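Ticket 3215: arm stops halfway into the memory pull
Opened by: Milan Hoekstra
Cell: Barnero 2, teardown table
Status: open, waiting on part

Tuesday, 9:40
Okay, so this one's back. The arm goes down toward the memory slots, gets most of the way there and quits with fault 1242 (joint torque over limit). I cleared it, homed it, ran it again and got the same thing. Third try went through fine, of course, which is the most annoying result you can get!

10:15
Jelle Schouten asked if I'd checked the payload setting after last week's gripper change. I had not. It was still on the old value, so I fixed that and ran the job again. It got further this time and then faulted anyway. Better, but no cigar.

11:30
Ran it in the air with no PC on the table, 40 cycles, zero faults. So the arm can do the motion all day long if there's nothing to bump into. That got me thinking about cables — the path was taught on a case where everything was tied back neatly, and these office towers are nothing like that.

1:20
Swapped in another tower and stepped through at slow speed with my hand on the stop button. Light blue SATA cable curving up from the drive bay, orange, red and black ones running diagonally toward the middle, and the memory slots sit right over on that side of the CPU. I raised the approach height and had it come in from the power supply side, but there's a yellow and black bundle looping out over there too. Ugh.

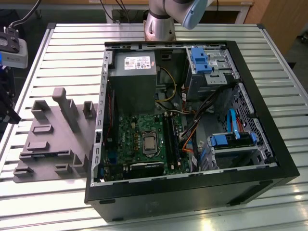 What I changed
Payload value corrected. Approach height raised. Speed cut to half for the last stretch. Did NOT touch the torque limit, and please don't, Bram, I know it's tempting.

Still open
Faults are down to roughly one run in ten, so I wouldn't leave it alone overnight yet. Magdolna Hegyi is ordering cable clips from Plidard so we can hold the wires back before the arm starts. If you see 1242 before then, hit stop, look for a snagged cable, and only then clear it. Add your run to this ticket, even if it was a good one.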